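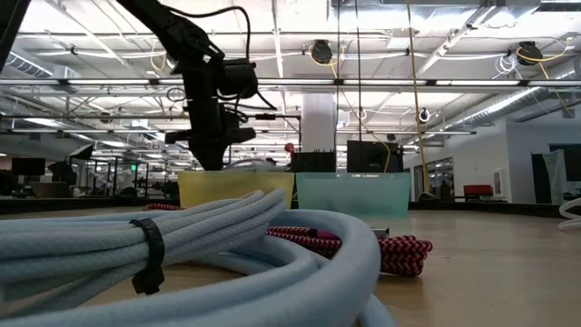
*Photo: Hilwood workshop course, bench session. Free for classroom use.*

# Handout 7: Sorting and Coiling Cables

Bring this handout on Thursday. We start at the benches, and the reading from Handout 6 should be done by then.

## What the session covers

Most of the cable in a shared workshop gets put away by someone in a hurry. It goes into whatever bin has room, and the next person pulls out one cord and gets four. This session is about the half hour of work that prevents that: sorting a mixed pile, coiling each cable so that it opens without a knot, and putting it in a bin where it can be found.

You will work in pairs. Each pair gets one bench, two plastic bins and a mixed pile. The bins are different colors, which is enough to tell them apart, so don't label them until the end.

## Terms

**Lay.** The way a cable wants to curve after it has been stored a while. A cable that has been coiled the same way for months will fall back into that shape in your hands. Follow it.

**Sleeving.** A braided cover over a cable or a bundle of wires. Light blue braided sleeving and red-and-black chevron braid are both on the benches. Sleeving holds a wider loop than bare jacket does and springs open if you let go of it, so it needs a tie.

**Tail.** The free end of a cable tie after it has been pulled through. On a permanent bundle, trim it flush. On a coil that is going back in a bin, use a reusable tie and leave the tail long enough to grip.

**Over-under.** A coil in which every second loop is turned under. It takes out the twist that a plain over-hand coil puts in. Use it on anything longer than your arm span.

## Procedure

1. Clear the front half of the bench. Sorting needs open surface more than it needs containers.
2. Pull the cables out of the pile one at a time, starting with whatever is on top. Don't tug from the bottom. If one is caught, set the pile down and lift the others off it.
3. Lay each cable out and look at both ends. Check for bent pins, cracked housings and jacket that has pulled back from the connector. Anything damaged goes to the instructor's table and stays out of the sort.
4. Group by connector first, then by length. Color comes last. Two cables of the same color can be completely different things, and people who sort by color first end up doing it again.
5. Coil. Loops should be as wide as a dinner plate for ordinary cords. Thick sleeved cable can be wider. Thin cable can be smaller, but no tighter than your palm.
6. Tie once, on one side of the coil. Two ties are allowed on heavy cable.
7. Place in the bin. Coils of one kind can be stacked. If a bin will hold several kinds, fold the cables long and set them side by side so that each one can be lifted out alone.

Leave the overhead cord reels as they are. They aren't part of the exercise.

## Two ways to fill a bin
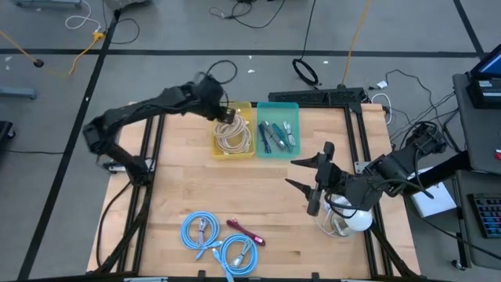 On the Urrego list, where this handout was passed around last term, one reader objected that a tangled bin is fine so long as everything in it is the same cable, and that the minutes spent coiling short cords are never earned back. The course position is a little stricter. A bunched bin of identical cords does work for storage. It doesn't work well for counting or for lending, and cords that sit in a heap pick up kinks near the connectors, where they are most likely to fail. Pairs may try it both ways and time themselves.

For comparison, look at how the cables sit in each bin. The tan ones in the yellow bin are bunched together in the middle. In the teal bin the navy, teal-and-gray and white cables run lengthwise, all in the same direction. Note in your workbook which of the two you would want to reach into for a single cable, and whether your answer changes if the bin is on a high shelf.

## To hand in

- Your sorting groups, as a short list, with the reason for each
- Your times for one bunched bin and one laid bin
- Any cable you couldn't identify, with a sketch of both ends

Allow roughly 10 minutes for the writing. It doesn't need to be neat.

## Supplies

Reusable ties are in the Bravovetti box by the door. Take what you need and put back the rest. The Kandidance labels are for the end of the session only, one label per bin, on the short side.

Next handout: splicing and strain relief. Read the first section before you come.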